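Leblanc Archive Transcription Project
Progress report no. 3 to the Kivura Fund

Date: May 14, 2020

1. Purpose of this report

The report covers the second funding period of the Leblanc project, which is transcribing and indexing the parish and land registers held in the Radutell collection. It sets out work completed against the agreed plan, spending to date, open problems and the work planned for the next period.

2. Work completed

The collection consists of 66 bound registers. At the close of the period, 30 had been fully transcribed and checked. Another 13 have been transcribed and are waiting for a second reading. The remaining registers have been scanned but not yet assigned.

The index now holds 2535 place entries. Each entry records the spelling found in the register, the modern form where one can be established, the register number and the page. Entries with no secure modern form are kept under the original spelling and marked "unresolved." We have not tried to force a match for these, as the earlier card index did, and several wrong identifications inherited from it have been withdrawn.

Dates are entered as written, with a converted date in a separate field. The conversion rules were revised in February after readers found that two clerks in the same office had begun the year on different days. Registers transcribed before the change were corrected in full.

3. Transcription method

All text is typed directly from the scans into the Jiltier form. The form has fixed fields for date, place, parties, type of act and marginal notes, plus one free field for anything that does not fit. Abbreviations are expanded in square brackets. Struck-out words are kept and tagged. Damaged passages are given as a gap with an estimate of the missing length in letters. 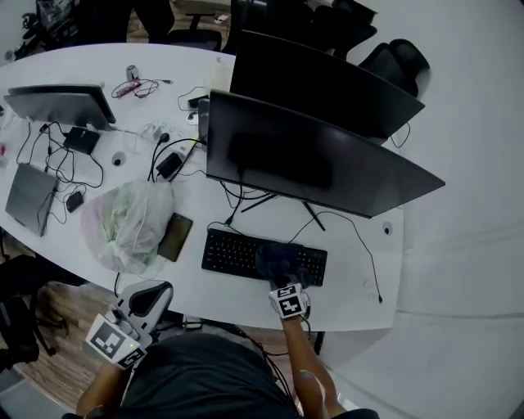

Second reading is done by a person who did not type the page. The reader works from the scan first and the typed text second, and logs every change by type. Most changes so far concern personal names, followed by sums of money written in words. Errors in dates are less common but take longer to settle, because a wrong year affects the order of the entries that follow.

Automatic text recognition was tested on four registers. Results were usable for the printed headings of the later volumes and unusable for handwriting in all four. Manual typing will continue for the rest of the project.

4. Condition of the registers

Water staining in the lower margins has affected nine volumes. In six of these the text can be read from the existing scans. The other three need to be scanned again under raking light, and two of them must be rebound first. The conservation estimate has been received and falls within the reserve.

5. Spending

Spending on staff time is on plan. Scanning costs are below plan, as fewer volumes needed page-by-page support than expected. Storage costs are above plan following the decision to keep uncompressed master files at a second site. We ask the Fund to approve a transfer from the scanning line to the storage line. The total grant is unchanged.

6. Open problems

a. The land registers use at least two local units of area with no agreed conversion. Values are being recorded without conversion until a source is found.
b. The free field in the form is being used unevenly. A short guidance note is in draft.
c. Rights in the older card index have not been confirmed, so its contents cannot yet be published alongside the new index.

7. Next period

Second reading of the waiting volumes takes priority. Assignment of the untyped land registers follows, starting with those that overlap in date with the completed parish volumes. A trial version of the place index will be sent to the Fund for comment before it is opened to outside readers. The three stained volumes will be reported on separately once rebinding is complete.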